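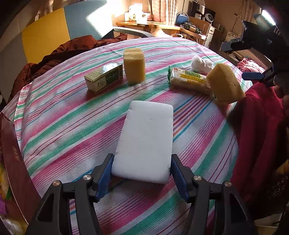

The Onstage Question: Writing It, Asking It, Scoring It
Speaker notes, pageant directors' day, Nakeck Theater, Jugah
Wednesday, February 5, 2025

Opening (stand, no slides yet)

Hi everybody, good morning, thank you for coming out this early. I'm going to keep the coffee up here with me and I hope you do the same.

I've hosted the Miss Nisel pageant for six years, and before that I judged it, and before that I was the girl in the yellow dress who got asked what the word "legacy" meant to her and said, into a live microphone, "Like software?" I placed, by the way. I will be bringing that up again.

So I'm here to talk about the question round. We spend months on gowns and lighting and the opening number, and then the questions get written in a car on the way to the venue. I have done this. I have written them on the back of a parking receipt. Show of hands, who else? (Wait. There will be hands. Wait a bit longer, there will be more.)

Part one. What's wrong with the questions

Slide: the three old questions

Read these out loud in host voice.

"If you could change one thing about the world, what would it be and why?"

"What is the biggest issue facing young women today?"

"How will you use your crown to make a difference?"

I've asked all of these. The trouble is that every finalist has a 30-second answer to each of them that she's been saying to her bathroom mirror since she was a teenager. You ask the question, she presses play. The judges hear a nice clear voice and a nice smile and they write down an eight. Then they write down another eight. At the end of the night the question round has decided nothing at all and the gown decided everything, and your judges wonder why they bothered reading the bios.

Then there's the opposite problem, the gotcha. A few years back we got nervous about being too soft and somebody gave us a question about interest rates. I read it out and I watched a really bright nursing student turn to stone. I didn't understand the question either! I was reading it off a card! If the host can't answer it, please don't ask a contestant to do it in heels.

(Pause here. If people laugh, tell the story about the card being upside down. If they don't, keep moving.)

Part two. What we changed at Nisel

Slide: "Ask her something she knows"

We started writing each question from the contestant's own paperwork. Everybody fills in an application, and mostly those applications sit in a folder. So now I read them, all of them, twice, with a pen. I'm looking for a thing she's done that she'd be able to talk about to a stranger on a bus.

Examples. Read slowly, they're better slow.

One finalist wrote that she drove the church van. Her question was: "You've driven other people's grandparents around for two summers. What did you get wrong at first?"

One had quit the swim team. Hers was: "Tell us about quitting something."

One had listed bread baking as her talent and then switched to singing. So I asked what made her switch, and she told us her oven had died and she couldn't get a new one in time, and then she told us about learning the song in her cousin's garage, and she was so funny, and the whole room leaned in. She'd been in the middle of the pack all night. She finished second.

None of these are hard questions. They just don't have a stock answer. You can't rehearse it because you don't know which line of your own application is coming back at you.

Now, somebody always asks if that's fair, with everyone getting a different question. Good question, and I'll get to it in part four. Hold that one for me.

Part three. Asking it

Slide: photo of the card (skip if the projector's slow)

Okay, hosts, this bit's for you, and directors please pass it on to your hosts, who didn't come because it's early.

Learn the names. Say them out loud to the person whose name it is, at rehearsal, until she says yes. Don't check with her mother, mothers are too polite about it.

Ask the question twice. Same words both times. I used to "help" by rewording it the second time, and what I was really doing was asking two questions, and you could see them trying to work out which one I wanted.

After you've asked, stop talking. Take half a step back so the microphone is hers. Three seconds of quiet feels like a week when you're up there - it's fine. The audience doesn't mind it. I promise they don't. They're on her side, they want to see her think.

If she blanks, and some will, I have one line and I always use the same one: "Take your time, would you like to hear it again?" I've asked our judges to treat that as costing her nothing. It's printed at the top of the score sheet so there's no arguing about it at the table afterward.

And don't react to the answer. Oh, this is the one I'm worst at. I'm a nodder. If you say "wow, beautiful" to number four and "thank you" to number five, number five has heard it, and so have the judges. Everybody gets "thank you" and her name. Practice this in front of someone mean.

(Water. Check time. Should be past the halfway mark. If running behind, cut the microphone story.)

The microphone story: our hall in Nisel seats more people than it has working outlets, and one October we had a handheld die right in the middle of an answer. The contestant kept going with no mic at all, just louder. Great moment. But the back rows missed most of it and a judge at the end of the table missed some of it too, and we had no rule for that. Now we do. If the sound goes, she gets to start over, clock and all. Write your rule before you need it, and put it where the stage manager can find it.

Part four. Scoring it

Slide: the sheet

Our old sheet had one box that said "Interview, out of 10." That was the whole thing. I asked the judges what a seven was and got a different answer from each of them. One said it was a pass. One said it was pretty bad. One very sweet man said he'd never given anybody less than an eight because they were all trying so hard.

So we brought in Tharindu Paul, who scores debate meets over in Skerkance, and he sat with us for an evening and asked annoying questions until we had something better. We still score out of 10, but it's split. Four points for whether she answered the thing she was asked. Four for whether she gave us something specific, a person or a place or an event, anything you could picture. Two for delivery. Only two! We had a real fight about that. Some of our older judges thought delivery should be half of it, and I see where they're coming from, it's a stage show. But delivery is already being scored in every other part of the night. She's being marked on walking. She's been marked on turning around.

Back to fairness, thank you for holding. Different questions can be fair if the judges are marking the same things and if somebody has checked that the questions are the same size. Tharindu's test for this is to hand the whole stack to a person who doesn't know the contestants and ask them to pull out the easiest one and the hardest one. If they can do it fast, you rewrite those two. Then you do it again with somebody else. Our last stack had 12 questions in it and we rewrote five. It took one long evening and a lot of pizza.

Also, nothing about bodies, boyfriends, religion, or money at home. Even if it's in the application. She may have told you that on paper and still not want it said in front of the whole town. If I want to use something that's even a little bit personal, I ask her ahead of time whether the subject is okay. I don't tell her the question.

What it cost us

Short answer, hardly anything. Longer answer, because I know half of you are going to ask in the hallway. Our whole show runs on $3,000 plus whatever the bake table makes, and this change added the printing and the pizza. The real cost is hours. Reading the applications properly takes me two full evenings, and I can't do it while watching TV, I've tried.

If you only have time to fix one thing this year, fix the sheet. You can ask the world peace question again if you have to, as long as the judges know what they're marking.

Try it (leave 15 minutes)

Hand out the practice applications, one per table. These are made up, please don't try to guess who they are. Each table writes two questions. Then pass them to the table on your left, and that table picks somebody to stand up and answer one, cold, with me holding the microphone.

Remind them: ask twice, same words, step back.

If no one will stand up, I'll go first and somebody can ask me about legacy.

Questions from the floor

Likely ones, with what I'd say:

Does this work for teens? Yes, with a shorter clock and a question about something recent. They don't have the long view yet and why should they.

What about contestants answering in a second language? Let them choose the language, get an interpreter you trust, and don't start the clock until the interpreter is done with the question. Judges score what was said. Delivery points come from how she said it, in her own language.

Do you show contestants the score sheet? We do, at the first rehearsal. Everybody gets a copy.

Can I have your sheet? Yes! There's a pile by the door, next to the coats. Take two, and if you change the numbers, email me and tell me how it went.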